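Home Forum > Workshop and Hobby Room > Surfaces

Black marble-look tabletop, keep it or cover it?

stelby_shed
Posted Wed 29 August
I put a black top with white and purple marble veining on the work table in February and I'm still not sure about it. It looks good, but small dark parts are hard to find on it. Light things are fine. The table has gray walls on the sides and back, and I would like to leave those alone. Two pictures from the table.

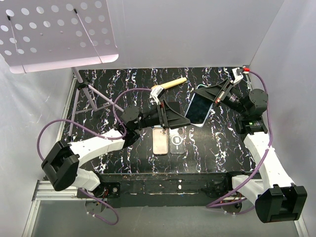
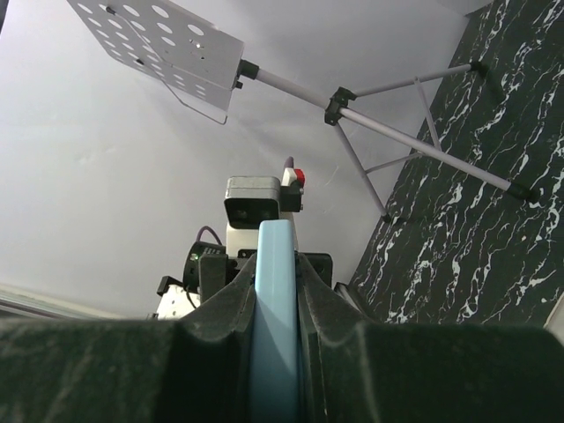 Baltazar Ayala
Cover it. I had a black top for 10 years and lost screws on it every week. A plain light gray mat from Jarlow cost me 71 dollars and I can find things now. The veining makes it worse, because your eye follows the lines.

flidis827
Disagree. A light mat shows every mark and you end up scrubbing it. Mine was stained inside six weeks. If the walls are gray and the top is gray too, everything runs together. I'd keep the black and add a lamp.

stelby_shed
I tried a lamp. The top isn't too bad but the right wall has a bit of gloss and it throws the light back at me.

Symonenko
Move the lamp to the right side so it points away from that wall. Or put a shade on it. Cheaper than a mat.

Baltazar Ayala
A lamp won't help with black screws on a black table. Use a shallow white tray for the small stuff if you don't want to cover the whole thing.

flidis827
The tray I can agree with. Get one with a lip. I still wouldn't buy the mat.

stelby_shed
OK, tray first. What size are people using? I have 6 inches free along the front.

Symonenko
Mine is 10 by 6. Turn it longways and it should fit.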